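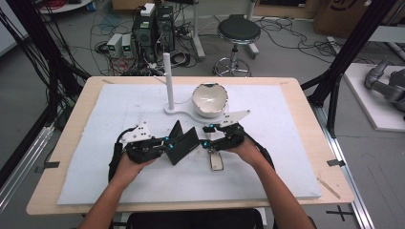 Two hand-held grippers over the work board, with a bowl on its base plate behind them.

Household robots still slow on kitchen chores, Bedeo trial finds

Machines trained on recordings of people at work can now manage a limited set of household chores, but remain well short of the pace and reliability needed for daily use, according to results released in May by the engineering group Bedeo.

The group collected 3,219 recordings of short table-top tasks, among them lifting a bowl, setting it down on a plate and moving it to a marked position. In each one a person did the job with a gripper in either hand, so that the movements could be passed on to a two-armed machine with the same type of fingers.

The machine was then given nine chores, with 50 attempts at each. It met the group's own standard on 3 of the nine, all of them involving a single rigid object. Folding a tea towel and closing a lidded container were the weakest. Bedeo has not published timings for individual chores.

"Picking a bowl up is largely solved if you know where the bowl is," said Dario Pellegrini, who led the trial. "Putting it down on something else — at the right height, without a knock — is where most of the failures are."

Uneven rims and thin handles caused particular difficulty. The fingers are flat, and a small error in the angle of approach leaves them holding the object at one edge. Pellegrini said a softer finger surface had been tested but wore out too quickly to be kept.

The shop floor may come first. Gearóid Madigan, operations manager at the homeware retailer Nic Aodha, said the company was considering a machine for unpacking crockery, where the items are alike and the shelf height is fixed. A home kitchen, he said, was a harder case.

"We would want it to run a full shift with one person looking in now and then," Madigan said. "At present it needs that person standing beside it."

Bedeo plans to repeat the nine chores with a revised control program, named Clotis, using the same recordings. Work on wet dishes has been put back until the new program has been tested.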